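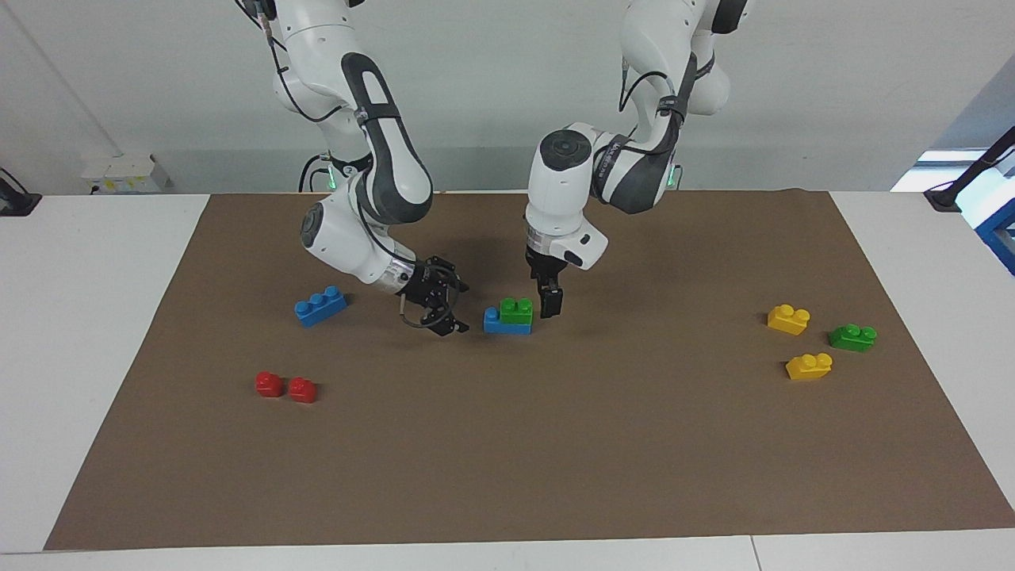 Subject: Re: [cell-users] left arm stops dead, no error

Rochelle Cosgrove wrote:
> Ours did it again at cycle 842. Left arm just froze over the
> blocks, gripper shut, and the right one kept going like nothing
> happened. Dirno log says all clear. Has anyone seen this? I'm
> tempted to raise the torque limit and move on.

Hi Rochelle, hi all,

Please don't touch the torque limit yet! We had what sounds like the same fault at Drarley back in February, on the block stacking job (two arms, big bricks on a brown mat, pretty close to what you're running), and I went down exactly that road. All it got us was a harder bump when the arms finally met over the stack.

What bit us was the cable harness on the outside of the arm. We'd tied it too tight at the elbow, so when the wrist pointed straight down near the middle of the mat it pulled on the connector and the controller lost joint 14 (that's Grestora numbering, don't ask) for a moment. The left arm held position, which is fine, but the stop never got passed to the right arm. That's the part that scared me. And the green lights stayed on the whole time, so please don't go by those.

Things I'd try, in this order:

- E-stop both arms before anybody reaches in, even if one looks parked.
- Put more slack in the loops at the elbow and wrist, then jog by hand through the full reach and watch the plug.
- Turn on the linked stop. Ours shipped with it off, and it's on page 2 of the safety menu.

We've done 3,000 cycles since the re-tie with no freeze. I still don't love that the log came up clean, and I've asked Ashby about that twice (no answer so far).

Could you send me the raw log from the last minute before it froze? I'd like to hold it up next to ours.

Pete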